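Third week of learning to teach a two-armed robot by remote control, and I promised a few of you I'd write down how it's going. Get a cup of tea, I do go on a bit!

Esi Kyei gave me the only advice I really needed on day one, and it was to slow down. My first 21 demonstrations all went in the bin because I was rushing like I had a bus to catch.

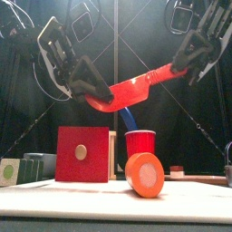 Handing things from one arm to the other is what I've been practicing most. You'd think it would be the easy part, you do it all day long with your own hands, but with the controllers you have to decide which side is in charge. With something long like that red plastic piece, one gripper at each end, any little tug from my left hand goes straight into my right. So I've started letting one hand lead and the other just keep it company — much calmer!

Janaka Kodikara asked if I get bored. Not yet! We're at 254 keepers for Shim (that's our name for this set of tasks) and I still catch myself holding my breath on every grasp.

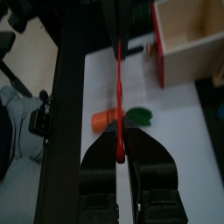
The other thing I'm working on is pauses. If I stop to think halfway, the pause gets recorded along with everything else, and then the robot may learn to stop and think there too, poor thing. Hye-jin Nam plans the whole move out loud before she touches the controllers, and I've copied her shamelessly.

Goal is 296 by the time Simone Quintana is back in January. My wrists would like it known that they were not consulted. If any of you do this kind of work and have a good stretch for thumbs, please send it my way!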